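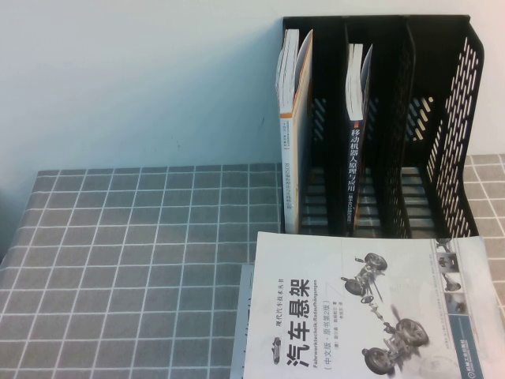
Two books stood up in the file organiser, Automotive Suspension still flat on the cloth in front.

Home News What's On Sport Letters Search

Fallstead reading room starts putting its technical shelf in order

Sorting has begun on the donated technical books at the Fallstead reading room, with the first titles going into desk organisers on Wednesday morning.

The collection runs to 2257 books and has been in boxes at the old Uteck offices on Zakaria Street since the firm moved out in March. Engineering mostly. Cars, electronics, some maths, a fair bit of it in Chinese.

Ewurabena Ackah, who runs the reading room, said the plan was to have the most asked-for titles out on tables first and the rest on proper shelves later in the year.

"People have been asking since the boxes came in," she said. "You can't tell them to wait for shelving. So it's tables, a few desk organisers, and we get on with it."

The organisers are the black plastic kind, four upright compartments each, pushed back against the wall. Books go in on end with the spine facing out so a title can be read without pulling anything off the table. One in the first batch is a navy-spined Chinese book on mobile robots, its title translating as Mobile Robot Principles and Applications. Next to it a paler one, white spine with an orange band.

Larger paperbacks are proving more awkward. A big one on car suspension was lying on the tablecloth in front of the organiser with two compartments still free. Ackah said big softbacks tend to sag if they are left standing with nothing beside them, and some may end up stored flat.

Tables have been covered with checked cloths to save the tops, wich are on loan from the church hall and have to go back without scratches.

Over 400 of the books are in Chinese. They came from Uteck's own staff library, built up while the firm had engineers travelling back and forth to suppliers. Most have never been on a public catalogue. Titles are being listed in the original and in English, so a reader who has only one of the two can still find what they want.

That part is slow. Six people are on the rota who can read the spines well enough to list them, two of them only free in the evenings. More wanted – ask at the desk.

Listing is being done on Nusora, the catalogue system the reading room already uses for its local history section. Each book gets a number, a subject and a table. Cars and transport on one table, robotics and control on the next, electronics by the door. General engineering has no home yet.

Borrowing will not start straight away. Books can be read in the room during normal hours, and a photocopier is avaliable for single pages. Loans are expected once the listing is finished, no date given.

Duplicates will be offered to the college in the first instance, then put out for sale. Anything with missing pages goes on a separate pile for Ackah to look at. She has already turned down two offers from dealers wanting to take the lot.

"It was given to be read here," she said. "We'd like to keep it together if there's room, and I think there is."

Shelving quotes are in and go to the next meeting. The cheaper of them would cover the back wall only, leaving the tables in use for a while yet – possibly through the winter.

The reading room is open from 10am, later on Wednesday when the doors stay open until 8pm. Entry free. Bags to be left at the desk.

Contact the newsdesk | Corrections | Copyright Fallstead local news | Back to top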